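4.2 Everyday cups and the problem of the "standard serving"

One of the most enjoyable parts of the Sernau study was finding out how differently people answer a very simple question: how much is a cup of water? Diet surveys have leaned on this question for decades. A respondent is asked how many cups of water, tea or juice they drank yesterday, the number is multiplied by a fixed volume, and the result goes into the intake tables. The method is cheap, quick and easy to explain. It also assumes that the cup in the respondent's head is the cup in the researcher's codebook, and our data suggest that the two are often far apart.

We asked all 728 respondents to pour what they would call "one cup" of water from a jug into a cup of their own choosing at home, and then to empty it into a marked measuring bottle sent with the survey pack. They also wrote down the kind of cup they had used. Mugs and drinking glasses were common, as we had hoped, but so were disposable cups, jam jars, lids from vacuum flasks and, in one lovely case, a gravy boat. We kept every one of these in the main analysis. If a gravy boat is what someone reaches for when asked for a cup, then it belongs in a study of how people drink.

The disposable plastic cup deserves special attention because it turned up so often in the Murley households, where many respondents worked shifts and did much of their drinking away from the kitchen table. It is light, it is cheap, and it has no fill line that a drinker would ever look for.

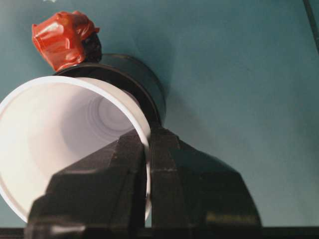
Figure 3. A white plastic cup lying on its side.

What surprised us most was how steady people were with their own habits. When the pouring task was repeated in February, respondents who used the same cup both times came very close to their first amount, even though none of them had been told what that amount was. Respondents who changed cups changed their pour as well, and usually in the direction one would guess - a wider mouth went with a larger pour. This is a wonderful result for anyone who works with self-reported intake. It means that the error in a cup count is largely a matter of the cup, and that a good part of it could be removed by asking one extra question about the vessel.

We tested this idea by building a short vessel question into the second round. Respondents were shown 5 outline drawings, ranging from a small teacup to a tall tumbler, and asked to pick the one most like their own. No sizes were printed beside the drawings. Using the average pour for each outline in place of the fixed volume, we were able to remove nearly 63 percent of the gap between reported and measured intake in the Murley sample. The gain was smaller in Skallwood, where most households owned similar mugs to begin with and the fixed volume was already a fair guess.

Two points call for some care. First, the pouring task was done with plain water at room temperature, and we cannot say whether people pour hot drinks the same way. Earlier pilot interviews in Skallwood hinted that tea is poured lower, to leave room for milk and to keep fingers away from the heat. Second, a poured cup is not always a finished cup. Some respondents wrote notes in the margins of the form about tea going cold on a windowsill or water left by the bed, and we would dearly like to follow these up. The vessel question corrects for the size of the pour only, and leftovers will need a method of their own.

The coding followed the Moser scheme throughout, with one change. The original scheme places all disposable cups in a single class, whatever their shape. We split this class into short and tall, a small change that made the coders' work easier and brought out a clear difference between the two groups. We encourage other teams to try the same split, and the full code list, as it stood on 2nd November, is given in the appendix along with the outline drawings and the wording of the pouring instructions.

The next section turns from the single cup to the whole day, and looks at when those cups were drunk.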